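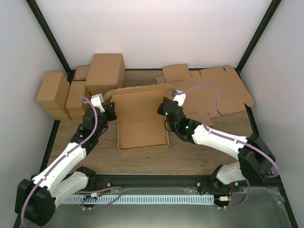
木质台面上打开的浅型瓦楞纸邮寄盒,盒后为展开的纸板。

邮寄盒应当按成型工序来选型

分享 127 | 评论 7

小型商家采购包装时,通常比较三项指标:单价、克重、印刷效果。成型工序很少进入比价表,而它在总成本中的占比往往高于印刷。本文的观点是,浅型邮寄盒的选型应以折叠动作为第一依据,纸板等级排在其后。

先说结构。常见的一片式飞机盒由底板、前后墙、两侧双层墙和连体盖组成,平板交货,使用时现场折成。折叠顺序一般为:立后墙,立侧墙,侧墙外层翻入,前墙压住侧襟片,最后合盖插舌。其中最容易出问题的是侧墙翻入。压痕偏浅时,纸板沿瓦楞方向自行起皱,折线偏离设计位置,插脚对不准底板槽口,操作者只能用拇指硬压。一个盒子如此尚可忍受,一个下午折170个,手指和废品率都会给出答案。

去年8月,笔者为Varma的发货间比较过两种报价相近的盒型。Sorley供应的一种纸板较厚,手感结实,但压痕与瓦楞走向平行的两条折线回弹明显,盖子折好后会自行翘起,封口时需另一只手按住。Cakov供应的一种纸板略薄,压痕深而均匀,盖板在打开状态下能够立稳,装填时不会倒下来挡手。抗压测试中前者占优,实际发货中后者更省事。负责发货间的Hema Nair最终选了后者,理由写在采购单备注栏里,只有四个字:盖子不倒。

有人会反对:薄纸板的运输破损怎么办?这个问题成立,但适用范围有限。浅型盒高度小,侧墙又是双层,垂直承压本来就不是薄弱环节。常见的破损发生在盒角和插舌,前者取决于内容物是否晃动,后者取决于插舌与槽口的配合公差。加厚纸板对这两处帮助甚微,有时还会使插舌更难完全插入,留下半开的缝隙。内容物为铸件或玻璃时另当别论,那时应直接改用外箱加内衬。

其次是台面。折盒需要的面积大于盒子本身。以展开后的平板计,所需宽度通常是成品的两倍以上,而许多工位按成品尺寸布置,平板只好竖着靠墙,取用时先碰倒旁边的一摞。较为合理的布置是中间留给正在折的盒子,未折的纸板平放在后方,成品向一侧移出。台面不宜过滑,光滑的贴面会使底板在立墙时移位,原木或橡胶垫均可。

最后谈预折。部分供应商主张把当天用量一次折完,再集中装填。笔者不赞成。空盒占地是平板的许多倍,盖板长时间敞开后折线松弛,再合时插舌偏位。分批折、分批装,节奏稍慢,返工更少。Usex的选型手册第179条把预折列为推荐做法,但未注明存放条件,建议修订时补上。

索样时,请供应商寄未折的平板,不要寄成品。自己折三遍,第三遍仍需用力纠正折线的,退回。

本站使用Cookie以改善阅读体验。继续浏览即表示同意。
最后更新:2022年4月3日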